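Dye notebook, madder series
Tuesday

Carrying on from the March entries. Aim is the same: find out why the Wihongi fleece dyes patchy with madder when the Pondel yarn, same pot and same mordant, comes out level.

Materials
Wihongi, handspun two-ply, washed before spinning but not after. Skeins wound loosely, tied in figure-of-eight in 2 places. The March skeins had tighter ties and there were pale bands under them, which confused the reading.
Pondel, mill-spun, undyed, straight from the cone. Wound the same way.
Madder, ground root, 400 g left in the tin at the start of the day. Ground finer than the last lot. It passes the muslin bag if the bag is squeezed, so don't squeeze the bag.
Alum, the usual jar. No cream of tartar this time.
Scouring agent: Skalivix, at the rate on the label.

14 skeins altogether, split evenly between the yarns. Labels are strips of plastic milk bottle with punched holes. Notched for Wihongi, plain for Pondel. The ink went on the last ones, so the notches are the record and the ink is only a convenience.

Scour
My working guess in March was leftover grease in the handspun. The washed fleece felt clean but it had been spun with a dressing of oil, and the note in the spinning book doesn't say how much or what kind. The earlier scour was a short soak in warm water with a little washing-up liquid. Probably not enough.

Today all the skeins had the full Skalivix treatment: into warm water, brought up slowly, held below a simmer, left to cool in the bath overnight. First bath off the Wihongi was yellow-brown with a film on top. First bath off the Pondel was faintly cloudy. Repeated for the Wihongi only. Second bath much paler, still some film at the edge of the pan. Rinsed until the water ran clear.

Drop test on a damp skein from each: water went into the Pondel at once. On the Wihongi it went in at once in most places and sat for a moment in a couple of others. Marked those places with a loop of cotton so that they can be found again after dyeing.

I kept one skein of each yarn back from the scour as a control. They went into the mordant with the rest.

Mordant
Alum dissolved in hot water first, then added to the pan. Last time it was put in dry and I found undissolved lumps at the bottom afterwards, which could account for some of the unevenness by itself. So there are now two changes from March and they are not separated. Noted. If the result is level I won't know which one did it and will have to go back.

Skeins entered wet. Heated gently, turned every few minutes, cooled in the bath. Squeezed out, not rinsed. Kept damp under a towel until the dye was ready.

Dye bath
Madder soaked overnight in cold water, bag and liquor both added to the pan. The Hodar hotplate was used throughout. It overshoots on the way up: the dial has to be turned back well before the target or the bath climbs into the range where the browns come out. Lifted the pan off once to stop it. The thermometer was clipped to the side away from the bag.

Colour took quickly on all skeins, a good deal faster than in March. Finer grind, I assume. By the end of the hold the Pondel skeins were an even brick red. The scoured Wihongi skeins were a shade deeper, which fits with what handspun has done before with weld.

Readings, damp, by the north window
Pondel, scoured: level end to end. No difference between the inside and the outside of the skein.
Pondel, control: level. Very slightly duller. Would not have picked it out without the label.
Wihongi, scoured: level on all but one skein. That one has a paler stretch at the cotton loop, so the drop test did predict something.
Wihongi, control: patchy, same pattern as March. Pale streaks along one ply with the other ply well coloured.

The streaking along a single ply is the useful bit. If the alum lumps had been the main cause I would expect blotches across the skein, with both plies affected. One ply light and its neighbour dark looks like oil on one bobbin and less on the other. It would also explain why the spinning notes seemed to disagree with each other, as the two bobbins were done weeks apart.

I still want the alum question closed. Next run: Wihongi only, all scoured twice, half with dissolved alum and half with dry. Same madder if the tin lasts. If it doesn't, open the new bag for the whole run and don't mix the two grinds in one pot.

Exhaust bath
Plenty of colour left. Put through the odds and ends of grey yarn without mordant to see. Soft tan, nothing special. The bath is in the lidded bucket. It will go off if left, so use it this week or tip it.

Things to correct in the earlier pages
The March page says the Pondel was scoured. It wasn't. Only the Wihongi was, and briefly.
The alum weight on the same page is for the whole pan, not per skein. I have pencilled this in beside it.
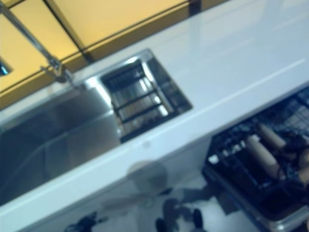

Drying on the rack away from the radiator. Dry readings go on the facing page, then wash-fastness on a snipped length from each skein, stitched to white cotton. Leave the Wihongi control whole until the comparison run has been done.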